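Sat 18 December
By the Botstead food desk

The owner of Grillside does not like to be called a chef. "I am a cook with a business," she says, and she pours coffee for both of us before I can ask the first question. We sit at the table near the kitchen door, which is also her office. The lunch guests left a short time ago and somebody is washing pans behind us.

She came to Botstead from Cabrera when she was already 5 years in the trade. Her first job was in a hotel, where she cut onions every morning. "I learned to be fast there, but I did not learn to taste. For tasting I had to go back to my aunt." The aunt cooked for weddings, and her pepper stew is on the menu at Grillside today, with less salt.

Opening the place was harder than she expected. The bank wanted papers she had never heard of, and the first landlord changed his mind in August, one week before the signing. "I cried in the car. Then I drove to see the other building, the one I thought was ugly."
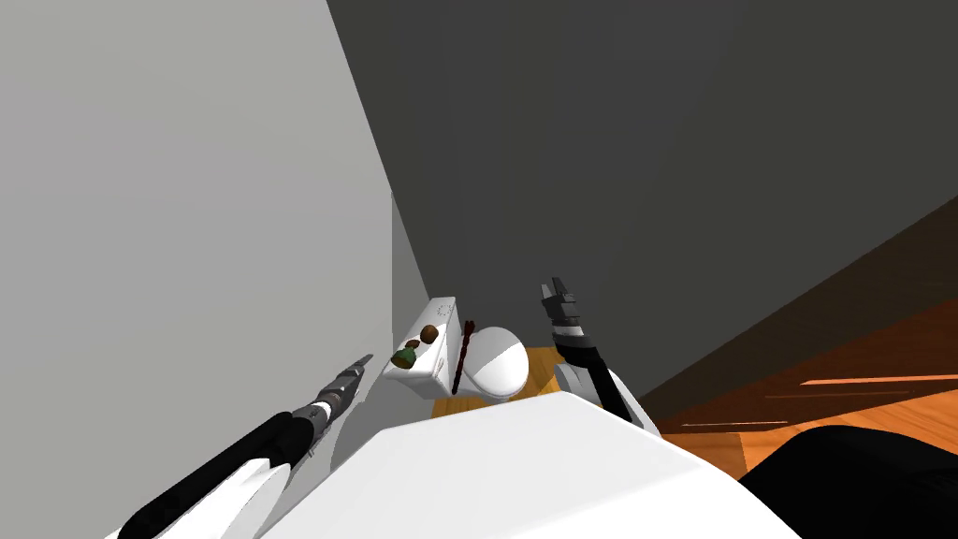

The ugly building had good light and a low rent, and so she took it. In the beginning there were 68 seats. Later she removed many of them, against the advice of her brother. "When the room is too full, I send out food that I am not proud of. I prefer to earn less and sleep."

I ask her about prices, as many readers have written to us about this. She does not become angry. Meat costs more, she says, and oil too, and she pays her people for every hour. A small plate still costs 5 dollars and she wants to keep it so until spring. After that she cannot promise.

On Friday nights she makes 100 flatbreads by hand, following a recipe from Mokedia, where her husband's family lives. I ask if a second restaurant is possible. She laughs for a long time. "Ask my knees," she says. Then she stands up, because the fish delivery is at the back door, and the fish man does not wait.

Last updated: 4:10 p.m.

Comments

pepperfan: The stew is the best in town. Please put the salt back!

Old Mill Road: Are they open on Sundays now? The sign says one thing and the phone message another.

tessie_b: Went for the flatbread and it was sold out by eight. Go early.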